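Wekero : mettre en relation acheteurs francophones et interprètes-accompagnateurs sur les salons professionnels
Rapport de projet tutoré, 21 juillet 2019
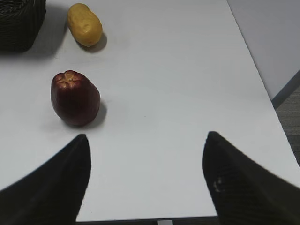 Un acheteur interrogé en avril nous a répondu que trouver un interprète ne posait pas de difficulté, mais qu'il fallait en trouver un qui sache lire un devis et relancer une usine après le salon. Nous avons repris cette remarque comme point de départ.

1. Contexte
Les petites entreprises qui achètent à l'étranger envoient souvent une seule personne sur place. Elle doit visiter les stands, négocier les quantités minimales et organiser les visites d'atelier. Les annonces d'accompagnateurs indépendants existent, mais elles se ressemblent et les tarifs y figurent rarement.

2. Méthode
Nous avons relevé 2 389 annonces sur deux sites, Boko et Yook, puis envoyé un questionnaire à des acheteurs. Nous avons reçu 77 réponses exploitables. Les annonces en double ont été retirées à la main, ce qui a pris plus de temps que prévu.

3. Résultats
Les acheteurs placent la connaissance du produit avant le niveau de langue. Ils demandent aussi un prix à la journée, transport compris ou non – ce point revient dans beaucoup de commentaires libres. Le suivi après la commande est rarement proposé dans les annonces.

4. Prototype
La fiche Wekero comporte quatre rubriques : langues, secteurs, tarif journalier, services après le salon. L'entreprise Ridovden, importatrice d'articles de cuisine, a accepté de tester la recherche. Elle a demandé un filtre par ville, ajouté depuis, et un modèle de contrat que nous n'avons pas eu le temps de rédiger.

5. Limites
Le questionnaire a circulé surtout auprès d'acheteurs déjà expérimentés. Les accompagnateurs eux-mêmes n'ont pas été interrogés. La question du paiement – acompte, devise, annulation – reste à traiter avant toute mise en ligne.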